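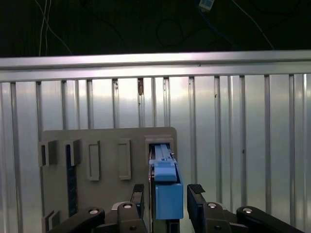 I started keeping a written list of jobs last February, after a bad month in which I forgot a dental appointment, paid the water bill twice and left my mother's parcel in the boot of the car until her birthday had gone. I had tried phone apps before and never stuck with one for longer than a fortnight. A notebook has lasted a year, so I thought I would write down how I use it.

The notebook is a plain lined one from the stationer's in Trimamholm. It fits in a coat pocket if I bend it a bit. I had been using the backs of envelopes, and the trouble with those is that they go out with the recycling. I write with whatever pen is nearest.

Every evening at half past nine I sit down at the kitchen table and write the next day's list on a new page. I put down no more than six things. When I began I was writing fifteen or more, and I would get through a few of the easy ones and carry the rest forward. After a week of that I was copying out the same jobs every night and had stopped reading them. With six I have to choose.

If something is left over, I copy it out again by hand. If I have copied the same job five times, I either do it first thing the next morning or cross it out for good. Clearing the gutter on the back of the house got done this way. Learning to bake sourdough was crossed out, and I haven't missed it. 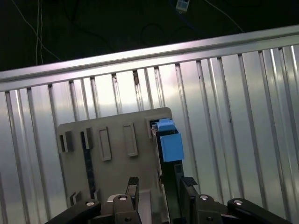
The part that took me longest to get right was how big to make each job. "Sort out the loft" sat on the list for most of the spring. It isn't one job, and every time I read it I thought of the whole loft and went and made a cup of tea. In the end I wrote "bring down two boxes from the loft" and did it before lunch. The next day I wrote the same again. The loft isn't finished, but I can get to the water tank now, and I found the tent poles we had given up on.

Phone calls get a page of their own at the back. I don't like making them, so I write down the number, the name of the person I need and the one question I have to ask. I spent most of one morning on hold to Wemine over a wrong meter reading, and having the reference number in front of me meant I only had to explain it once. I also write down what I was told, with the time next to it. That came in handy when they sent the same letter again.

My old workmate Colton Friesen reads these posts and emailed to ask what I do about jobs that depend on other people. I put the person's initials in the margin and leave the job off the daily list until I hear back. Once a week I go down the margins and send a reminder to anyone who has gone quiet. He keeps his own list on a sheet taped inside a cupboard door, which would not work in our house as the cupboards are never shut.

I don't take the notebook on holiday. When we went up to Buvolgate in the summer I left it in the drawer, and I came back to a blank week and a page of things that had mostly sorted themselves out. The car insurance had not, and I dealt with that the same afternoon.
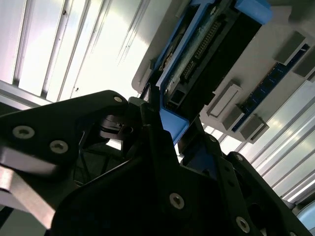
Screws and black plates, close up.

There are things it doesn't help with. Regular bills are better on a direct debit, and birthdays need to be on the calendar in the hall where the rest of the family can see them. Shopping goes on a separate scrap of paper, because I once handed the notebook over at the butcher's and he read the whole page, including the bit about my knee.

The first notebook is full now, and I have moved on to a second from the same shop. I went through the old one before putting it away and copied out anything still worth doing. It came to less than a page. Most of it was to do with the shed, and there was one line that just said "Fraser, ladder". I have asked him and he doesn't know what it means either, though he does have our ladder, so I have put collecting it on the list for tomorrow.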